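# Cutine Hand Kit — handheld capture gripper, plus the Pendon re-timing method

Status: in stock, ships from April. Page covers the kit and the method that goes with it. Full write-up is in the download bundle, this is the short version.

## What you get

- Hand-held gripper, two-finger, one marker cube per finger
- Black V-shaped finger pads, ribbed inside (spare pair in the bag)
- Forearm strap and mount for the display unit
- Cable set
- Ross calibration sheet, printed, don't fold it
- License for Pendon, one workstation

No robot arm in the box. You bring your own. Anything that takes a 6-DoF pose stream and an opening width will do.

## What it's for

Recording manipulation demos by hand, out in ordinary rooms, then training a policy on them. Same pads on the hand tool and on the arm, so the contact looks the same to the policy. That part is old news and lots of kits do it.

The Pendon part is newer. People slow down and speed up all the time — fast in free space, a crawl right before contact, a pause while they think. A policy trained on raw demos copies the pauses too. Pendon finds the stretches where neither the tool pose nor the finger width is changing, squeezes those, and leaves the last stretch before contact at its original speed. No labels needed. One threshold to set, default is fine for most objects.

## Recording a pass

1. Strap the display on. Screen facing you, snug, not tight.
2. Power up and wait for the tracker to settle.
3. Open and close the fingers fully, twice. Pendon takes the width range from this so dont skip it.
4. Pick up the object and carry it over clear floor before going to the target. Awkward shapes are worth the trouble, a folding stand with tall uprights gives a much better grasp spread than another box. Keep both cubes clear of your sleeves.

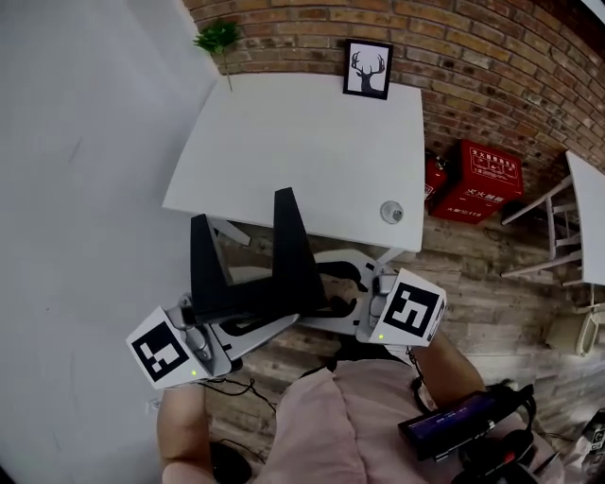 5. Place, release, back off a hand's width, stop the recording.
6. Say the object name out loud if audio is on. Saves sorting later.

Bad pass? Mark it and go again. Pendon drops marked passes on import.

## Results

Test set is 2,406 demos, collected in furnished rooms by people who hadn't used the kit before. Pick, carry, place. Four object groups: boxes, cups, folding stands, soft bags. We held out 463 of them for offline checks and trained on the rest.

Policies were then run on the Emon arm, 20 trials per object group per condition.

| Training data | Placed OK (of 80) | Median time per trial |
|---|---|---|
| Raw demos | 51 | 19 s |
| Uniform 2x speedup | 38 | 10 s |
| Pendon | 58 | 12 s |

So uniform speedup gets you the time but wrecks the placing. Pendon keeps most of the time and places a little better than raw. We think the gain over raw is the missing pauses — raw policies would stall above the object and sometimes never come out of it. The gap between 51 and 58 is small, don't build a whole argument on it. The gap to 38 is solid.

Soft bags were poor in every condition. Width signal is noisy when the material gives, so Pendon can't tell squeezing from holding. Working on it.

## Tracking and where it breaks

Pose comes from the tool camera plus inertial. Finger width comes from the markers. Two seperate problems, and they fail in different places.

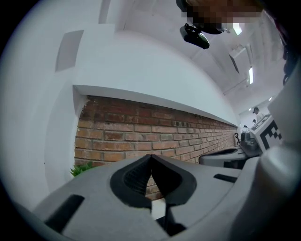

Pendon needs a clean pose stream more than it needs a clean width stream, because a drift during a hold reads as motion and the hold doesn't get squeezed. Rooms decide most of this. Exposed brick is about the best thing you can point the tool at, all those mortar lines, while smooth white ceiling gives the tracker very little. Tilt the tool so a textured wall stays in view through the carry. Of the passes we threw out, 131 were lost to pose drift, most of them in rooms with plain walls on every side.

Lighting matters for the cubes. Glare on a marker face costs you width readings. Short gaps get filled in, longer ones get flagged on import.

## Specs

- Fingers: 2, mirrored, mechanically linked
- Pads: swappable, V profile
- Export: pose, width, video, audio (optional)
- Pendon runs on: Linux only for now
- Arm adapter: Emon plate included, other plates sold on their own

## Before you order

Check your arm takes the Emon plate. If it doesn't, order the blank plate and drill it. Pads wear, we swap ours when the ribs go shiny. Recalibrate on the Ross sheet after every pad swap.

Returns accepted on unopened kits. Pendon license is not refundable once activated.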